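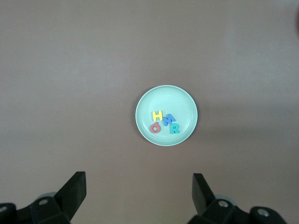 I'm looking for two more youth workers to join us at Brennan, and I'd rather tell you about the job myself than hand you a form with boxes on it. We support young people aged eleven to eighteen who are caring for a parent, a brother or sister, or sometimes a grandparent. Most of them do the cooking, the tablets and the school run before they've looked at their own homework. Our evenings with them start with food, because plenty of them haven't had anything made for them all day. It might be no more than toast on a pale green plate, but it gets people sitting down, and once they're sitting down they talk.

I'm Nuala Madigan and I've run the young carers' service since it was two of us and a borrowed minibus. We now have 40 young people on our books and a waiting list I'm not happy about. The Vukari fund has agreed to pay for two part-time posts from this spring, so I can finally do something about it!

What you'd be doing: three evening sessions a week at the centre, plus home visits and a fair bit of going into schools. The school part matters more than people think. A lot of our young carers get marked down as late or tired or rude, and somebody has to sit with the head of year and explain what's going on at home (with the young person's say-so, always). You'd have your own group of ten or so and you'd stay with them. They've had enough adults come and go.

You'll also hear things that worry you. You'd never be left holding that on your own. Negin Ahmadpour is our safeguarding lead, she picks up her phone, and you'd have proper supervision with her every fortnight - in work time, with the door shut.

I'm not fussy about degrees. I do need you to have spent time working with teenagers, paid or unpaid, and to be able to write a clear note of a visit the same day. A driving licence would help a lot, as the buses past the ring road stop at teatime. If you've been a young carer yourself, please say so if you're comfortable, but you don't have to.

The nuts and bolts: 21 hours a week, mostly late afternoons and evenings, with one weekend trip each term. Pay is £1,839 a month before tax. We close for a fortnight in December and that doesn't come out of your leave. There's a training pot of 500 pounds a year each, and Vichien Kongkaew will nag you until you spend it. You'll need an enhanced DBS check, which we pay for, and two references.

To apply, send me a letter of no more than 1,000 words, or record yourself talking if writing isn't your thing. Tell me about a young person you got on well with and one you found hard going (no names please). Letters go to the Brennan office marked for my attention, and they need to reach us by 2/24/24.

If you get through to the next bit you'll meet me and Negin for a chat, then four of the young people, who write their own questions and don't show me them first. We pay your travel, and you're welcome to ring beforehand and ask for me. I'm usually in after two - let it ring, the phone's at the far end of the hall.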